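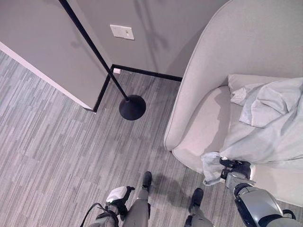
Gray armchair, gray-blue blanket.

I went to a rally in May. I hadn't planned to. I was on my way to buy a hinge, and the rally was between me and the hinge.

You may have read that 3,000 people turned out for Mayor Aiguo Dai on the courthouse steps. That was the figure in the press release, which arrived in my inbox at 7 in the morning, well before anybody had turned out for anything. I wish I could plan my own popularity that far ahead. I can't get a table of four together for dinner.

For those who live elsewhere and have better things to follow: our mayor won the recount, his opponent Rongrong Bai has gone to court over it, and both sides have decided the judge will be swayed by noise. So we get noise. His people had the steps and the good loudspeaker. Hers had the sidewalk by the bank and a drum. I'd give the morning to the drum.

I stood next to a man in a crisp green Dai T-shirt with the fold lines still in it. He asked me what time the buses went back. I said I lived here. He looked sorry for me.

The signs were very good, I'll say that. All in the same handwriting, too, apart from one at the back that read FIX GU STREET, held by Shaohua Lu, who has been holding it since the mayor before this one. She told me she comes to everybody's rallies. She gets a better view of the officials there than she ever does at the council office, where the person you need is always at lunch. Gu Street, if you haven't driven it lately, now has a hole deep enough that someone has put a traffic cone in it and you can only see the tip.

The mayor spoke for a long time. He thanked us for our loyalty, which I thought was jumping the gun a bit in my case. He said the people had spoken. He said the Zornum bridge would be finished, and there was a big cheer, the same cheer it got last year and I think the year before that. A bridge like that is worth more to a politician half built. Once people can drive over it they start complaining about the lanes.

Then Haoran Su got up, the deputy, and read out a list of the neighborhoods standing firmly behind the administration. Mine was on it. I looked around for whoever had signed us up. My downstairs neighbor was there, eating a roll, and he shrugged at me.

None of this makes me a Bai person, before the emails start. I voted for her once and got a fridge magnet. Her court filing, which I did read (it was raining), spends 2 pages on the ballots from Jarkis ward and a good deal more on how hurt she is. The Jarkis part is interesting and somebody ought to answer it. The box count and the sheet on the wall didn't match, and the explanation so far is that the wall sheet was "indicative." I plan to try that word on my taxes.

Itsuki Sekiguchi wrote a decent column on all this in the local paper, arguing that a crowd is a poor substitute for a set of numbers that add up. He got 3 letters in reply. One called him a stooge for Dai, one called him a stooge for Bai, and the last was about parking.

It broke up before noon. The steps were cleared quickly and the T-shirts went off down the hill toward the buses. Shaohua rolled up her sign, put a rubber band around it and asked if I'd be at the Bai one. I said maybe. She said to bring a hat, there's no shade on that side.

The hardware store had closed early because of the crowds. I still need the hinge. It's for the kitchen cabinet, left-hand door, and if anyone has a spare Drallel one in the old size I'll come and pick it up, as long as it isn't by way of Gu Street.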